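Ticket: Mugs arriving chipped from the Ornside carton
Status: Open, waiting on packaging
Opened by: Norbert Vondráček
Queue: Clutham shop, returns and breakages

8:40 am
Opening this one because the emails are piling up again. We've had 11 complaints since the start of February, all about the two-cup gift set, all saying pretty much the same thing: box looks fine, one cup has a chip on the rim or the handle. I asked everybody for photos and most people were very nice about it (one lady sent nine!).

9:15 am
First guess was the courier, so I went through the addresses. No pattern at all. Some went three streets over, some went across the country. Crossing that off for now.

10:05 am
Ji asked if it could be a bad batch from the kiln. Fair question. We took 600 cups in that delivery and split them between the gift sets and the loose ones on the shop shelf. The loose ones come back maybe once in a blue moon, and these are the same cups. So I'm looking at the packing.

11:30 am
Pulled a few sealed sets off the rack and did the shake test. Two of them knock. You can feel it more than hear it — a little tap when you tip the box toward the short side. The other sets were quiet as anything. Same tape, same label, same person packed them (me, sorry).

1:20 pm
Okay, I think I'm getting somewhere. The foam comes from Ornside, and we went through the last of the old inserts in January. The new ones look the same until you put a cup in. The hollows feel a touch wider to me, so if the handle isn't turned the right way the cup can roll, and then there's nothing much holding it except luck.

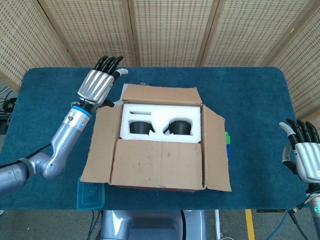
I also don't love the crumbs. Little bits of foam keep coming off the inserts when I push the cups in, and a customer opening a present shouldn't have to pick those out. It may have nothing to do with the chips but I'm putting it in the same email to Ornside.

2:45 pm
Tried a fix: one sheet of tissue around each cup, handle turned in toward the middle, then press down. Shook it, tipped it, dropped it from knee height onto the carpet. No knock. Adel tried too and was a lot meaner to it than I was.

3:30 pm
We have 192 sets already taped up for the spring orders. I'd like to reopen every one and add the tissue before anything else ships. Ji has put a hold on them in the system. We still have nearly 1,000 of the new inserts in the back, so please don't reorder until Ornside gets back to me with the measurements of the old mold.

Leaving this open. Refunds for the complaints go out tomorrow morning, and I'll add the list of order numbers once I've matched them up.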